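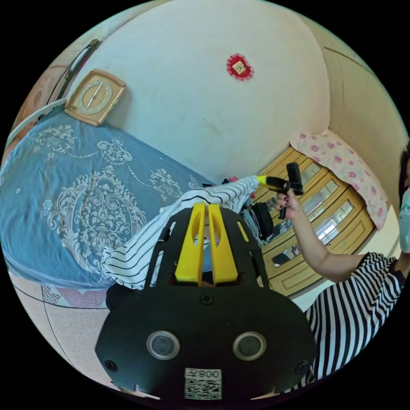 Section 3: Setting Up a New Season in Letside

Welcome to the fun part! By now you've installed Letside and signed in with your club account, so you can build the season your players will be turning out for. Set aside an evening with your fixture list, your squad list and a decent cup of coffee. Most clubs get through the whole section in one sitting, and once it's in, match days get a lot easier.

Before you start

You'll need:
- the league's fixture list (a spreadsheet is fine, paper is fine too, it just takes more typing)
- full names and dates of birth for every registered player
- your home and away kit colors
- the name of your home ground as the league spells it

Note: Only a club administrator can create a season. If the New Season button is gray, you're signed in as a coach. Sign out and come back in with the administrator login.

3.1 Create the season

1. Open the Club tab and press New Season.
2. Type a season name. Keep it short, as it shows up on the match day screen and on every printed team sheet.
3. Choose your league from the list. If you can't find it, pick Other and type the name yourself.
4. Set the points system. Three for a win and one for a draw is already filled in, but you can change both if your league does its own thing.
5. Pick the tie-breaker order. Drag goal difference, goals scored and head-to-head into the order your league rules give.
6. Press Save Season.

Caution: The tie-breaker order locks as soon as the first result is entered. Check it against your league handbook now! Changing it later means clearing every result and typing them in again.

3.2 Add your squad

1. Open Squad and press Add Player, or press Import if you have a spreadsheet.
2. For an import, match each column to a Letside field. First name, last name and date of birth are required. The rest can wait.
3. Give each player a shirt number. Letside warns you in orange if two players share one.
4. Set a main position and, if you like, a second one. Do fill in the second one if you can. The lineup helper is so much more useful when it knows your left back can also play in midfield.
5. Press Save Squad.

A season can hold up to 80 players across all your teams. Players who leave in July or any other month should be marked Inactive and left in the list, so their goals and appearances stay in the club records.

Note: Suspended players stay visible in the squad but can't be dragged into a lineup until their ban is served. Letside counts the matches down for you.

3.3 Enter the fixtures

1. Open Fixtures and press Add Match.
2. Choose the opponent. New opponents, say Gresow or Bosport, can be typed straight into the box and are remembered for next time.
3. Set the date, kickoff time and Home or Away.
4. Choose the competition. League and cup games are kept apart, so a cup defeat won't touch your league table.
5. Tick Extra Time Possible for knockout games. This adds the two extra periods and the penalty screen to the match clock.
6. Press Save, then repeat. The Copy Match button speeds things up if most of your games kick off at the same time.

Postponed game? Open the match, press Postpone and leave the new date blank until the league confirms it. It moves to the bottom of the list and waits there.

Caution: Don't delete a postponed match and add it again. Deleting it also removes the lineup, the referee notes and any players' replies about whether they can make it.

3.4 Try a practice match

We love this step, so please don't skip it. The practice match lets you play with every button and nothing you do counts.

1. Press Practice on the home screen.
2. Pick a lineup and start the clock.
3. Add a goal, a yellow card and a substitution.
4. Press Undo and watch the last event disappear. Undo works all the way back to kickoff.
5. Press Full Time to see the match report, with the goal times, the cards and minutes played for every name on the sheet.

Stoppage time shows as 45+2 or 90+4, the way you'd read it in the paper. If a cup game goes into extra time, a late winner might read 120+2 on the report, and Letside stores it as minute 122. Both mean the same thing.

3.5 Share the season

1. Open Share and choose who sees what. Parents and supporters normally get fixtures, results and the table.
2. Copy the link and send it to your group.
3. Ask one coach to open it on a phone and check the first three fixtures against the league list.

Section written by Romana Ondrejka and checked by Girish Yadav. Last updated 28 February 2025.

Next: Section 4, Running a Match Day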